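Woodcuts from the river towns: a small show in Larnberg that's well worth the trip

Ferry landings, washing lines, a goat asleep on a chapel step. The Plisari prints were made by apprentice carvers over a single winter, and 81 of them now hang at the Hladun Gallery in Larnberg. I went in for half an hour and stayed until closing!

The blacks are gorgeous, deep and a little uneven, and the snow is just bare paper left alone. My favorite shows a market at dusk, barely bigger than a postcard, with every lantern cut in two or three quick strokes.
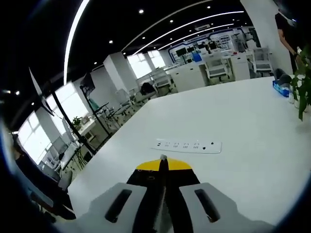
Were the prints ever meant to be sold?

Most were practice sheets, kept in a drawer at the Tumcombe workshop and passed from one class to the next.

Upstairs there are 2 of the original blocks, still inky in the grooves (go and look at the tool marks around the goat). The show runs through April.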